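Tuesday, gone eleven, should be asleep

Legs wrecked. Home leg against Grunine and we lost it 2-1, after being one up at the half. Typing this on the couch with a bag of peas on the left knee.

First half was good, really good. Ottavio won everything in the air. Přemysl sat deep like we asked and pinged it out to me on the right, and their left back had no idea. Goal came from a throw of all things. Long one, flick, Kam-wah at the back post, in off his shin. He's claiming it as a volley. Fine.

Then the rain. Then Evaristo pulled up with the hamstring again and we had to shuffle everyone round and I ended up at right back for the last half hour. Me. Against a kid of maybe nineteen with lungs. First goal my fault, let him go inside. Second one a deflection, nothing to be done. Ada in goal got a hand to it, said afterwards she should of kept it out. No she shouldn't.

Showered, ate standing up. Cold pasta. 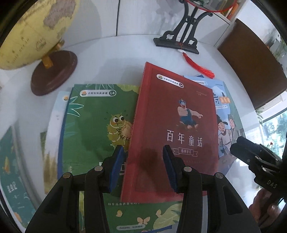

Grimm's tales, red one on top of the pile.

Ok where was I. The table. 8 games left, we're fourth, two points off Cerken and they have a game in hand. Mazza lost too so that helps. If we draw away at Wukby and win the next two at home I think we still make the playoff. Ottavio says no chance. Ottavio said no chance in January as well and then we went five unbeaten.

Argued in the parking lot with Ada over the formation. She wants three at the back, I say we haven't got the legs - look at tonight. She says that's exactly why. Didn't settle it. Still friends, she gave me a lift.

Club bar had the old photo back up, the 1934 side, all those mustaches. Heavy boots, ball like a cannonball. Bet they didn't ice anything.

Things for the week. Ring the physio for Evaristo, he won't do it himself. New studs. Chase Kam-wah for his dues, two months behind now, goal or no goal. Find out who has the spare bibs, there were ten and I only saw six in teh bag.

Training Thursday if the knee goes down. Probably go anyway.

Peas have thawed - bed.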